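Chapter 4
Sorting and Storing Small Items

Reading time: 2 minutes

Every household, classroom, and workshop gathers small items that have no fixed place. They collect in drawers, on window ledges, and in the bottoms of bins. This chapter deals with the mixed bin: how it comes about, how it should be emptied, and how its contents may be assigned to permanent storage.

The methods presented were first taught at the Tarkstead training center, where students sorted 3,000 items over one term. Ratih Sumampouw, who directed the course, required each student to begin with a single bin and to finish it before opening another. The same rule is followed in the exercises at the end of the chapter.

A mixed bin is defined as any open container holding items of more than one kind. It need not be full. A toy brick, a clear plastic container, and a roll of something like tape are enough to meet the definition, even where much of the floor remains bare.
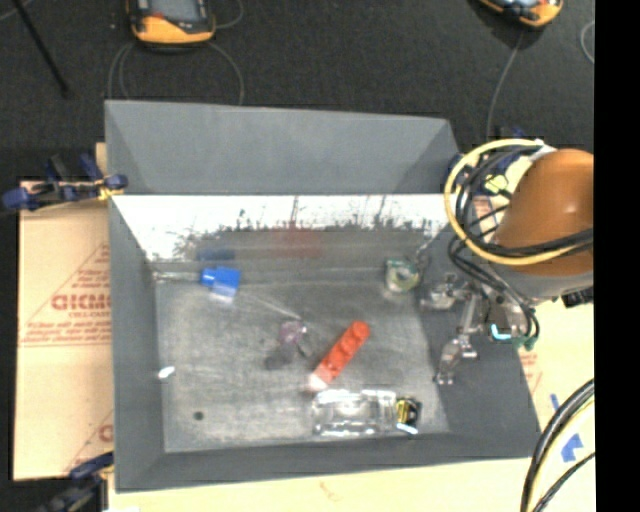

4.1 First Sorting

The first sorting is made by use, with color left for later. Toy bricks and blocks form one group. Tape and other supplies form a second. Empty containers are set aside, as they may serve to hold one of the groups — provided that they are clean and have a lid that fits.

Items that cannot be named are placed in a separate tray and reviewed in Section 4.2.

Comments (2)

Farzad Ebrahimi: We used this chapter with our April group. Is there an answer key for the exercises?

Golshifteh Mousavi: The part on lids could be longer. Half of mine fit nothing.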